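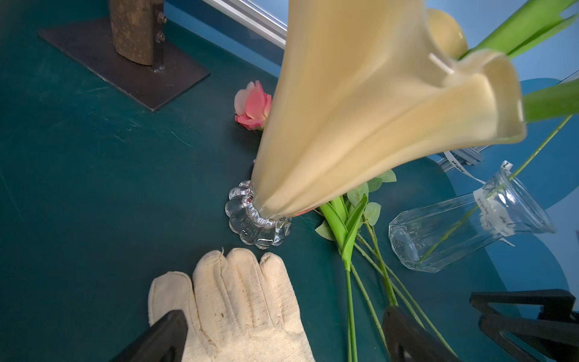

Ticket 323: Online shop drops the delivery date at checkout
Opened: October 12, 2005
Priority: was Low, now High
Status: see bottom

Search this site Enter keyword Go

Reported by front counter, Pletlow Flowers & Gifts

Customers choose a delivery date, pay, and receive a confirmation with the date left blank. The order then prints in the workroom with no date either. We have been ringing people to ask when they would like their flowers, and a fair number of them reply "today", in a tone.

09:10
Placed a test order on the shop's own PC. One bunch, delivery Friday. Confirmation came through with Friday on it, printed fine. Closed the ticket as "cannot reproduce", a phrase I have grown fond of.

09:25
Ticket reopened by the counter. The comment field says only "no".

09:50
Asked for the order numbers. Was faxed a page of them, handwritten, with a coffee ring over the middle. Matched the legible ones against the database. The date column is empty in every case. Payment, address, card message and colour preference are all present. One card message runs to 900 characters and has survived intact, so the system can store a grown man's apology but not a day of the week.

10:30
Rang Hilo, who host the site. Held for 38 minutes. They confirmed that the server is on and suggested I clear my cookies. Cleared my cookies. I am now logged out of everything, including this ticket system, which is why the next entry is late.

11:45
Back in. Tried again from home settings: different browser, no saved account, ordering as a guest. Date vanished. Logged in as a customer and the date stayed. So it's guest orders only, and I'd been testing with the shop account all morning. Withdrawing "cannot reproduce".

12:20
Guest checkout goes through the Barrientos cart module, version 3. Member checkout uses the old code that the previous bloke wrote and never documented, which works perfectly. Draw your own conclusions.

13:05
Found it, I think. The module expects dates month first. Our calendar pop-up sends them day first, like civilised people. Anything past the twelfth of a month is read as a thirteenth-or-later month, judged to be rubbish and thrown away without an error. Anything on or before the twelfth goes in back to front.

13:10
Have just realised what the second half of that means. Searched for it. There's a guest order that should have gone out on the 4th of this month, sitting quietly in the queue for the 10th of April. Have told the counter. They are ringing the customer. I have offered to be out of the building.

14:00
Changed the pop-up to send year, month, day. Module accepts it. Guest test order for the 27th: date saved, confirmation correct, label printed correct. Guest test order for the 5th of next month: also correct.

14:40
Label printer (the Rikness) has now jammed. Unrelated. Opened the lid, removed one label that had wrapped itself around the roller, shut the lid. If it jams again please don't use the florist's knife on it. There are marks in there.

15:15
Counter reports the test orders were made up. All of them. Please cancel anything addressed to "Test Testing, 1 Test Street" and put the stock back in the bucket.

15:30
Still to do:
- go through guest orders since the module went in and fix the flipped dates by hand
- make the date field compulsory, so a blank one stops the sale
- email Barrientos, politely
- ask Hilo why there is a charge on the account for this morning's call

Status: Fixed, pending the above. Leaving open until the hand corrections are done.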